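Thread keeps coming untwisted and knots slip when hand sewing leather

Posted by Rosalía Nieto in Sewing and Repair

I'm closing a split seam on a bag with separate knotted stitches, because the leather is too weak for one continuous line. The thread is a bonded polyester from Skovard, sold on a 700 yard spool. The first throw of each knot opens before I can put the second one on, and by the third stitch the ply has started to separate. I tried waxing it. That helped the ply but the knots slip more.

Separate stitches along a slit:

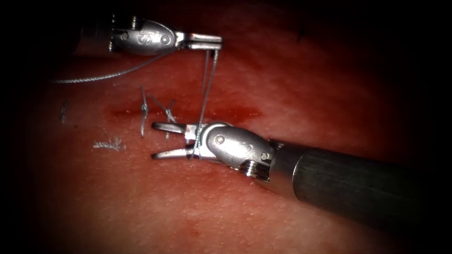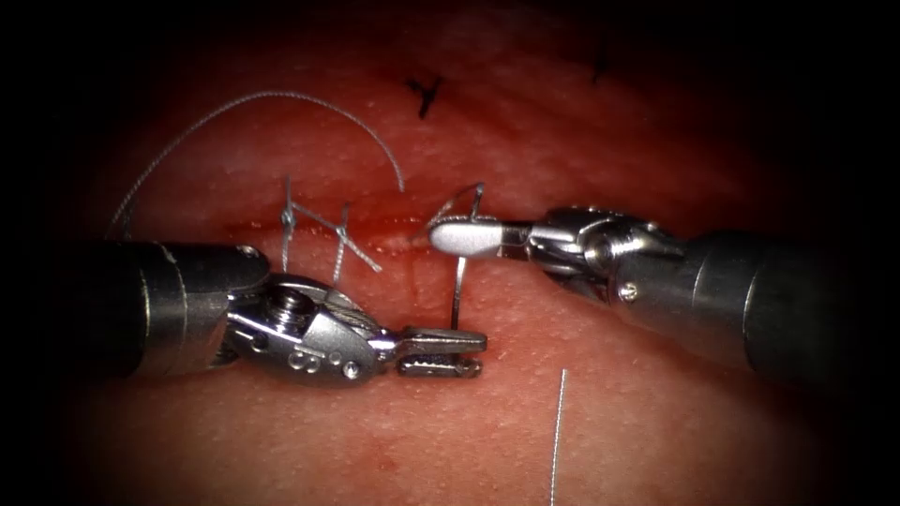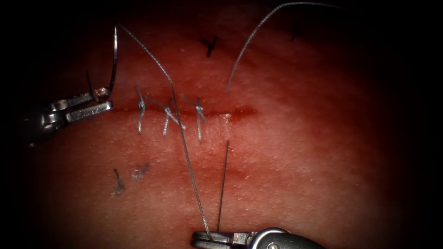

Needle is a Hattori harness needle, blunt point. Holes are punched in advance, 3 mm from the edge. Should I change the thread, the knot or both? I would like to finish before Wednesday.

Bindent

Use glue. A drop of contact cement on the knot and it won't move.

Mitsuko Yoshida

These are two separate faults.

Ply separation: check the direction of twist. Most sewing thread is Z twist. If you roll the needle between your fingers as you pull through, you take out a little twist every time, and over a few stitches it adds up. Let the needle hang free every second stitch and the thread will turn back to where it wants to be. Also cut shorter lengths. Up to 100 cm is plenty for knotted work.

Slipping: bonded polyester is smooth and stiff, so a plain overhand first throw will not hold under load. Wrap the tail twice on the first throw, pull it flat, then add a single throw in the opposite direction and one more in the first direction. If the second throw goes the same way as the first you get a granny knot, and that one slides. Pull the ends level with the surface, one to each side of the seam. Pulling upward lifts the first throw and loosens it.

Leave tails of 4 or 5 mm. With polyester you can melt them back afterward, but keep the flame off the leather.

On wax, use less. One light pass, then run the thread through a dry cloth. If it still slips, try Jukico braided thread. It has no twist to lose and the surface has more grip. I would not put contact cement on a weak seam. It stiffens the edge and the leather tears beside it later.

Rosalía Nieto

I was rolling the needle. The double wrap holds on scrap. I'll order the braid anyway.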